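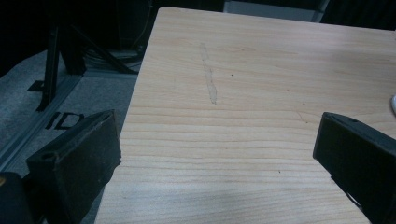 The gray streak, upper middle of the table

Gray streak on pale wood table - stain or scratch?
Posted by ruststead_renter, October 2023

I have a light wood table, fine straight grain, standing on gray carpet. There is a grayish streak on the top that gets a little wider at one end. There are also a couple of tiny dark specks near it and a very thin curved line going across the grain. I can't say when any of it showed up.

I have wiped it with a damp cloth and then with dish soap. The streak looks the same. The finish has a bit of a sheen when the light hits it and I don't want to end up with a dull patch. The table is a Silov, bought used, and the label underneath only gives a model number. Is this something sitting on top of the finish, or is it in the finish? And does the thin line need filling?

draten_dan_2
Run a fingernail across the streak. If you feel a ridge, something has dried on there. If you feel a dip, it's a scratch. If you feel nothing it could be a rub mark from something dark, and those often come off with a white pencil eraser. Go easy and keep to the direction of the grain. Same test for the thin line. If your nail doesn't catch I would leave it alone.

tabletop7
Just sand it. Mine took ten minutes.

Arain Workshop
Please don't sand until you know what the top is made of. A lot of pale tables are laminate or thin veneer, and you can go through either one fast.

Look at the edge and at the underside. On solid wood the grain carries on over the edge. On laminate you will usually find a seam or an edge strip, and the pattern on top may repeat.

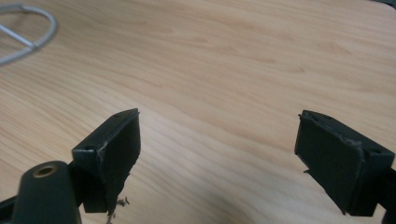

If it is laminate
Put a little rubbing alcohol on a soft white cloth and try it underneath first. If the color stays put, dab the streak, wait a few seconds and wipe. Do that 2 or 3 times, then rinse with plain water and dry it. No scouring pads - they leave a haze that won't polish out.

If it is real wood
Skip the alcohol, as it can soften some finishes. Use mineral spirits on a cloth with the window open. The specks may lift with the edge of a plastic card held nearly flat.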